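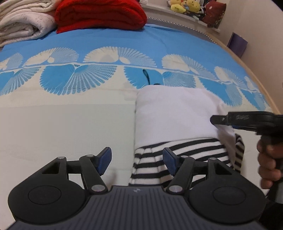 Lilla Kozma writes that she changed to a two-tone bedspread in February and has not gone back to plain white, for she now finds the middle of the bed at once when she makes it in the morning. We hear similar words from other customers, and so we wish to present this kind of bed cover in more detail.

Wetorine Two-Tone Bed Cover, blue with light half
Sold by Donddale Home Textiles

The cover is made for a large bed and may be used in two ways. In the cool season it lies over the blanket as a bedspread. In the summer many people sleep directly under it, as it is thin and does not feel heavy on the legs. The fabric is smooth on both sides. Clothes can be laid out and folded on it and they slide easily, without catching on a seam or on a button.

The pattern is a band of fans, or shells, as some customers prefer to call them. It goes across the cover at the place where the two colors meet. When you make the bed, please first decide on which side you want the blue. After this, pull the corners one by one, and smooth the cover with the flat hand from the middle to the outside.

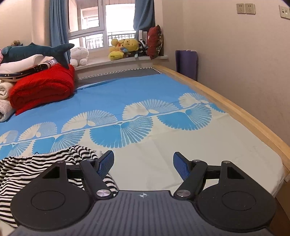 A new cover shows light creases from the package, and these are easier to see on the pale half than on the blue. You may iron it on the low setting while it is still a little damp. If you do not like to iron, hang it over a door for one night and most of the creases will become softer.

Washing

Wash the cover alone the first time, in cold water. Later it can go together with other blue or light things. Please do not use bleach, because the blue will lose its strength. Do not leave wet towels or dark new clothes on the light half.

Details

Item number: 414
Wash temperature: up to 40 °C
Pieces in the package: 2 (one cover, one storage bag)
Price: $138

Questions from customers

Khang Bạch wanted to know if the cover can be used on a smaller bed. It can, but then the band will not lie where it should, and you must tuck more fabric under the mattress on one side.

Dorottya Kovács asked for pillowcases in the same pattern. We do not have them at present. The plain blue pillowcases from the Zilville series are near in color, though a little darker.

Orders are sent from our Jenkins warehouse. An unwashed cover can be returned in its storage bag.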